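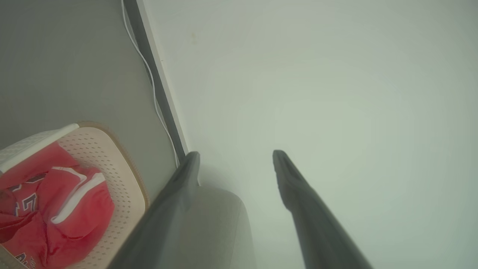

Roel Wouters writes that in his synagogue the lights came on one evening too late, and he asks if the date must be entered as the day or as the evening before. Enter always the Hebrew date of the death. The controller knows by itself that this date begins at sunset, so do not subtract a day. Other questions on dates are answered in the steps below.

7. Entering the names and dates

This section is for the Prineo memorial board with the Willems controller. The panels must already be mounted and connected (section 5) and the clock must be set (section 6). One panel has 16 name plates, each with its own lamp. The memory holds 3,000 names. The older Prineo controller holds 1,000 names, and its menu is a little different, see the appendix.

7.1 Setting the place

1. Turn the key to SET. All lamps go off.
2. Choose PLACE and select your city from the list. If it is not in the list, enter the latitude and the longitude by hand.
3. Choose the time zone. Set summer time to AUTO.
4. Choose SUNSET and compare the time on the display with the calendar of your congregation. A difference of one or two minutes is normal.

Note: If your rabbi wishes that the lamps come on before sunset, use the item EARLIER and enter the number of minutes. The setting is the same for all names.

7.2 Entering a name

1. Choose NAMES, then NEW.
2. Type the panel number and the plate number. The lamp of this plate blinks slowly. Check on the board that it is the right plate before you go further.
3. Type the name. You can use Hebrew or Latin letters, but not both in one line.
4. Type the Hebrew date of the death. If the family knows only the civil date, press CONVERT and type this date with the full year.
5. Answer the question AFTER SUNSET? with YES or NO. When it is not known, please ask the family or the rabbi, and do not guess.
6. Press SAVE. The lamp stops blinking.

Caution: Do not turn the key back to RUN while a lamp is blinking. The name you were typing will be lost.

7.3 Dates in Adar

In a leap year there are two months of Adar, and the customs are not the same everywhere. For a death in Adar of an ordinary year, the controller asks you to choose FIRST, SECOND or BOTH. We have left this choice empty at the factory. The rabbi of the congregation should decide it, and you can change it later for one name or for the whole board.

7.4 Shabbat and holidays

The lamps change by the clock and no button has to be pressed. Make all entries on a weekday and turn the key to RUN well before candle lighting. Take the key out.

Caution: The cover of the controller has a small switch behind it. Opening the cover turns on the display. On Shabbat and holidays keep the cover closed, also if one lamp is out.

7.5 Making a copy

1. Put the memory card in the slot at the side of the controller.
2. Choose COPY, then TO CARD, and wait until the display shows READY.
3. Keep the card in another building if possible. The congregation in Irnitz makes a new copy each October.

To change a lamp, continue with section 8.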